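Fandham Site: Pre-Purchase Inspection Checklist, Hand-Held Gripper Units
Revision 3, December

1. Finger pads seated, no lifting at edges. PASS.
Comment: Add spare pads to the Zeman quote. Budget 4 sets per unit.

2. Pivot screws tight, arms move freely through full travel. PASS.
Comment: Recheck after 54 hours of use. Torque value still missing from the manual.

3. Grip on light household waste (bottle, tissue) at a bin opening. OPEN.
Comment: Run in a furnished bedroom, not on the bench. Bench results are not accepted for the purchase decision. 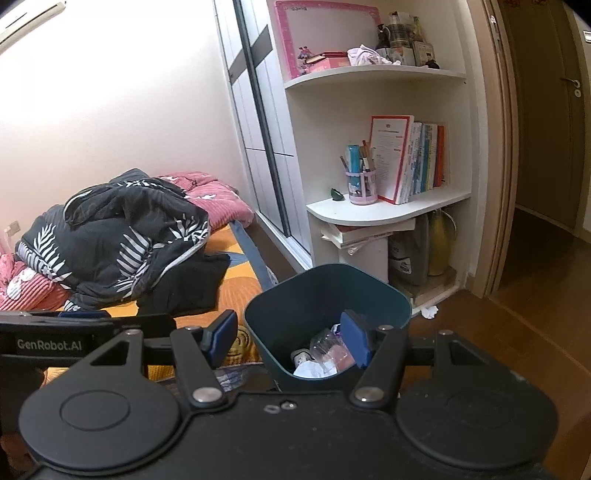

4. Clearance between arms and bin rim. OPEN.
Comment: Record the bin opening size with each run. If the arms touch the rim, note which side.

5. Floor clear of straps, cloths and cords before the operator moves. ACTION.
Comment: Add to the operator's start-up card. No cost.

6. Pad cleaning after contact with waste. ACTION.
Comment: Wipes and gloves go under consumables. Skunham charged theirs to maintenance and overran the line.

7. Storage case and charger included in unit price. FAIL.
Comment: Quoted separately. Ask Ondar for a matching bid.

Hold the order at 2 units until items 3 and 4 are closed.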